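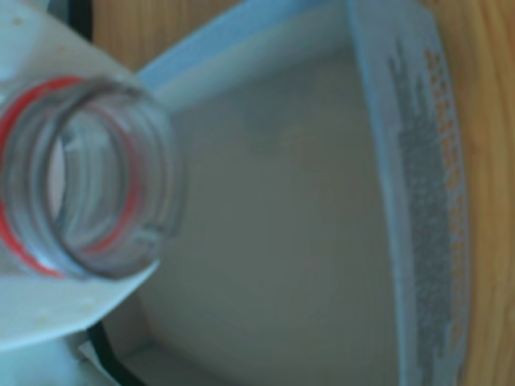 Fiachra Hennessy reckons most of the grip faults on the Imance arm are really neck faults, and that people go swapping fingers and re-teaching points when all it wanted was a clean thread and the right height. Worth reading section 6 with that in mind before you get the spanners out.

6. Setting up the bottle pick

Applies to clear screw-neck bottles with the red ring, tipped over a white tray. Other necks, see section 7.

Before you start — arm in HOLD, air off at the wall, key out. Key stays in your pocket till step 8.

1. Wipe the finger pads. Dry cloth only. Solvent makes them shiny and they slip.

2. Check pad wear. Ridges gone = new pads. Change both, never one.

3. Put the tray on the bench, long side to the stop. Push it home.

4. Offer a bottle up by hand, cap off. Pads should close on the body, well clear of the threads. If a pad touches the ring, drop the pick height one notch and try again.

5. Air on. Regulator to the mark on the Vemham plate. Do not go over the mark, the body dents and the neck goes out of line.

6. Key in, mode to TEACH. Jog to point 20 (tip start). Slow speed, hand on the enable switch.

7. Look at the opening from the side. It wants to be over the tray floor, not over the wall. Clearance to the rim is set in parameter 3630. Change it a little at a time and save after each change, it does not save itself.

8. Run one dry cycle with an empty bottle. Stand outside the line.

9. Run a second with water. Watch the wrist at full tip. Any shake, stop and go to 6.4.

CAUTION — never reach in to straighten a bottle with the arm in AUTO. Stop it, key out, then reach in.

NOTE: older Lamont controllers show point 20 as P020. Same point.

NOTE: clear plastic fools the bottle sensor now and again. If you get "no part" with a part in the fingers, turn the sensor up a touch and re-try. Still nothing, clean teh lens.

6.1 Looking after it

Every shift: wipe pads, wipe sensor, check the cable by the wrist isn't rubbing.

Every 4000 cycles: grease the finger slides. Small dab. Too much ends up in the tray.

Pads last up to 100 hours on this job, less if the bottles come in dusty. Spares are in the Cesteton drawer, left hand side. Write it in the log when you take the last pair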